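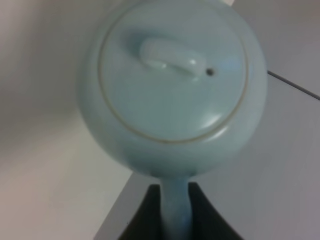 霍德比职工写作社 · 短篇小说

断电以后

茶壶掉下来的时候，程序走到第1734次。

伊莎贝尔·吉尔当时不在测试间。她在走廊那头的水房给保温桶灌水，听见泰森喊了一声，声音不大，像是踢到了桌脚。她把水龙头关上，又站了一下，然后才跑起来。

泰森·戈捷站在洗手池边上，左手伸在水流底下，袖子湿到胳膊肘。机械臂停在半空，两根手指张开着。地上有一摊水，还在往排水口那边走。碎瓷片到处都是，壶盖倒是整的，滚到了柜子底下。

“烫着了？”

“手背。”泰森说，“还有手腕这儿。”

“别拿出来，接着冲。”

她看了一眼墙上的灯塔，红灯亮着，急停是按下去的状态。她问谁按的，泰森说是他自己按的。

“我看见壶歪了一点，就按了。”他说，“按完我伸手去托。”

“按完它就松了？”

“按完就松了。”

凌晨三点四十，她开车送他去医院。路上他把手泡在一只塑料盒里，盒子是装接头用的，她让他别把水洒在座椅上，说完又觉得不该说这个。急诊的医生看过之后说不算深，给他包好，让他过几天来换药。泰森问能不能洗澡。医生说套个袋子。

天亮以前她回到测试间，把地拖了，瓷片装进一个纸箱，箱子上写了日期，封好，放到架子最上层。壶盖她单独包了一层纸。机械臂她没有动，急停也没有复位。她在控制柜上挂了一块牌子，写着禁止操作，签了自己的名字。

Plindeck是一只两指夹爪，维科公司的新产品，打算卖给养老院和病房，让机械臂替人倒水。倒水这件事做起来比说起来麻烦。杯子有粗有细，壶把有圆有扁，灌满和半空的重心也不一样。他们挑了一款浅蓝色的陶瓷壶做耐久测试，把手又直又窄，釉面很滑，大家都觉得如果这种都能拿住，别的也差不到哪里去。每一次循环都是一样的：夹住把手，提起来，倾斜，放平，放下，松开。水是625毫升，热的，因为养老院里的水也是热的。

杰克逊·迪富尔八点到的办公室。他是项目经理，来了先问泰森怎么样，问得很仔细，哪家医院，谁陪着，家里通知了没有。然后他把事故报告的表格打开，转过屏幕给她看。

原因那一栏已经填好了：操作人员在设备运行中将手伸入工作区域。

“他按了急停。”伊莎贝尔说，“急停之后就不是运行中。”

“急停之后也不该伸手，培训里讲过。”

“培训里讲的是急停之后夹爪保持。断电，弹簧顶住，东西不会掉。他是照着这个来判断的。”

迪富尔说：“那可能是弹簧坏了，单件问题。我让供应商来换。”

“我想先看看。”

“看可以。报告中午要交。”

她没有答应，也没有说不交。她回到测试间，把门关上，开始读日志。

日志很长，前面的都一样，夹住时电流上来，稳住，松开时下去。最后一次也是正常夹住的。急停信号进来以后，主电源切断，按道理记录应该在这里结束。可是后面还有一行。夹爪控制器在断电之后又发了一条指令，指令的内容是回到初始位置。

初始位置是张开。

她把那一行看了好几遍，又去翻控制器的说明书，翻到供电那一页。控制器里有一块小电容，主电断了以后还能再撑一会儿，用来把数据存完。以前它存完数据就关机。她打电话给阿卡什·卡瑙贾，程序是他写的，他在家里休假。

“电容那段时间里，程序会发位置指令吗？”她问。

电话那边有小孩的声音。卡瑙贾让她等一下，过了一会儿换了个安静的地方。

“四月份之前不会。”他说。

“四月份改了什么？”

“有个客户抱怨，说断电重启以后夹爪停在中间，得用手掰。销售那边要我们改成重启后自动归零。我改了。”他停了一下，“我写的是重启后。判断条件是电压低于阈值再回升。”

“急停那一下呢？”

“急停切断的时候，母线上会有一个回弹。”

“多大？”

“我得看波形。”他说，“你别挂，我开电脑。”

她听见他开电脑，听见键盘响。他说他当时测过断电，拔插头测的，测了很多遍，都没有问题。拔插头和急停走的不是同一条线路。急停他没有测，因为急停那部分他没改。

“弹簧呢？”她说，“弹簧应该顶住。”

“顶得住断电。顶不住电机往外推。”

他们两个都没有说话。后来他问泰森伤在哪里，她说手背和手腕，他说哪只手，她说左手。他说他下午过来。

她说不用，他在休假。他说他下午过来。

十点多，她把牌子摘下来，请奥德蕾-安娜·布沙尔到场。布沙尔管安全，话少，随身带一个硬皮本，进门先把测试间的围栏门试了两下，看锁舌到不到位。伊莎贝尔从库房领了一把新壶，同一款，灌了凉水，地上垫了两层泡沫垫。两个人都站在围栏外面。

机械臂下去，夹住把手，提起来。

伊莎贝尔按了急停。

夹爪没有松。壶稳稳地停在那里，壶盖一动不动。

布沙尔看了看她。

“再来。”伊莎贝尔说。

第二次也没有松。第三次也没有。布沙尔在本子上写时间。伊莎贝尔去看了一眼日志，三次都干干净净，断电以后什么都没有。她想起昨天夜里泰森按下去的时候，壶正歪着，那就是说电机正在使劲，机械臂也在动。她把程序改到倾斜那一段，让它走到一半，再按。

手指张开了。壶落在泡沫垫上，弹了一下，把手断了，水流了一地。

布沙尔写完，把本子合上，说：“再做一次，我要录下来。”

后来她们一共做了9次，松了四次。库房的人问她们到底要领多少把壶。

中午迪富尔来要报告，伊莎贝尔把他带到测试间，给他看录像。他看了一遍，没说什么，把进度条拉回去又看了一遍。他问是不是每次都这样，她说不是。他问能不能说是偶发。布沙尔在旁边说，四次都写进去，没松的五次也写进去，怎么叫是别人的事。

“优素福那边已经装了两台。”迪富尔说。

优素福是城南的一家养老院。伊莎贝尔不知道已经装了，她以为是下个月。

“现在在用吗？”

“在试用。”

“倒热水？”

他没有回答，拿出手机走到走廊里去了。隔着门能听见他让对方先把机器关掉，说不要按红色的按钮，让夹爪先把东西放下，放到桌子上，松开，然后再关总电源。对方大概没听懂，他又说了一遍，说得很慢。说到第三遍的时候布沙尔把门拉开，从他手里把手机拿过去，问对方现在机器手里有没有东西。

没有。机器停在墙边，早上倒过茶，之后没人用。

布沙尔让对方拔了插头，在机器上贴一张纸。

卡瑙贾两点到的，头发没梳，带着自己的电脑。他和伊莎贝尔把示波器接上，一直弄到傍晚。他们找到了那个回弹，很窄，电机带载的时候才够高，刚好越过他写的那个阈值。他把那段代码删了，又在前面加了一条，急停信号在的时候，任何位置指令都不执行。改完她没有让他烧进机器。她说要先有别人看过，他说对，应该的。

报告是第二天交的。原因那一栏她重新写了，写得比表格给的地方长，后面附了两页纸。操作人员伸手的事也写了，写在另一行，前面注明他当时依据的是培训材料第几条。迪富尔看完签了字，问她培训材料是不是也得改，她说是。

泰森过了一个多星期回来上班，手上还缠着一圈薄纱布。他先去看了机械臂。臂是停着的，新程序还在等审核，夹爪夹着一把浅蓝色的壶，壶是空的，是卡瑙贾前一晚做保持测试留下的。

“夹了多久了？”他问。

“从昨晚六点。”伊莎贝尔说，“断着电的。”

他隔着围栏看了一会儿，问柜子底下那个壶盖后来找到没有。她说找到了，在架子上，和瓷片放在一起，要留到事故结案。

“那把壶的盖子配得比别的紧。”泰森说，“结了案给我吧。”

她说到时候填张单子。然后她把审核的清单递给他，让他从接地那一项开始看。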